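4 min read

4.2 Table clearing and cutlery

Of the chores in the Jollatwood set, clearing and sorting cutlery had the widest gap between what people do without thinking and what the learned policy could manage. A person picks up a fork from whichever side is closer. The policy had to choose a grasp point, close on a thin piece of metal lying almost flush with the table, and keep the fork from turning as it was lifted.

We collected 3,484 demonstrations with hand-held grippers, all on tabletops and counters. Cutlery was one of 9 task groups. Vidmar and Krasniqi reviewed the recordings separately and dropped any in which the item left view before release. The policy was then trained on the remaining set, using the same settings as in Section 3.

Mugs and bowls were handled well. Forks and spoons were not. Most failures came in the last stretch before contact, when the fingers closed slightly above the handle or pushed it away. Light tables made this worse - soft shadows near a thin handle were often taken for part of the handle itself. Figure 4 gives a view from the cutlery group, with a fork held at the end of its handle on a white tabletop.

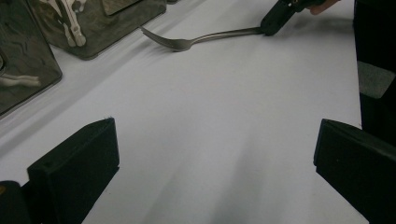

Figure 4. Fork held by the handle in a hand-held gripper, tines to the left.

Grasps near the end of the handle were easier to reach but less steady, and the tines tended to swing down during transport. Grasps closer to the middle fixed this but left little room for placing the fork in a narrow drawer slot. We tried 2 finger pad shapes and neither solved both problems.

On this evidence we would not call cutlery sorting ready for home use. Loading a bin with mixed items is closer, and we return to it in Section 5.

Related items
Maltus: a low-cost wrist for kitchen tasks
Shelf restocking trials at Bickerstaff
Wakitz grasp planner, release notes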